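Nkrumah Kyei
Motion planning and control, Guslow

Thread on the tabletop planner rewrite. Mostly notes to myself, but a few people asked what changed between the August build and the one before it.

1/ The old Gotstead planner treated a grasped object as a point at the tool frame. Fine for blocks. Bad for a bowl, where the rim sits well outside the fingers and swings when the wrist rolls.

2/ The new one attaches a collision mesh at grasp time, using the pose from the wrist camera. If the bowl is tilted in the fingers, the mesh is tilted too. 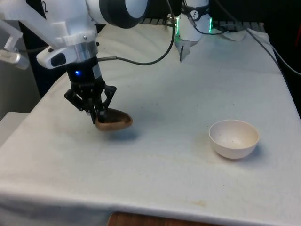 3/ Cost of the mesh: planning time went up to 134 ms per query at the median. We replan during the approach, so that hurt. Caching the self-collision pairs got most of it back.

4/ White cloth is its own problem. Depth goes patchy on it and folds come through as obstacles. Kwofie (our perception node) now fits a plane first and only keeps a bump if it survives 3 consecutive depth updates.

5/ Side effect - a thin rim lying close to the cloth can get eaten by the plane fit. Threshold is a parameter now. Please don't set it to zero and then file a bug.

6/ Second change: tilt is a path constraint for anything tagged as a container or a scoop. Before this it was only checked at the goal, so the planner would happily roll the wrist halfway through if that gave a shorter path.

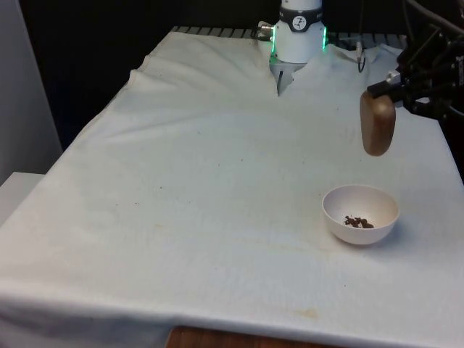
Nkrumah Kyei
Motion planning and control, Guslow

7/ Targets over a bowl are sampled on a disc inside the rim, with clearance measured from the lowest point of the held mesh. Used to be measured from the fingertips. You can guess how that went with a long tool.

8/ Regression set is 3581 logged queries, replayed offline in Sininby. 47 still fail. Nearly all of those are the tilt constraint running into a joint limit near the base.

9/ Next is letting the arm regrasp when the constraint can't be met. No branch yet.

10/ Config keys were renamed along the way. Old ones still load with a warning - they go away in the next release.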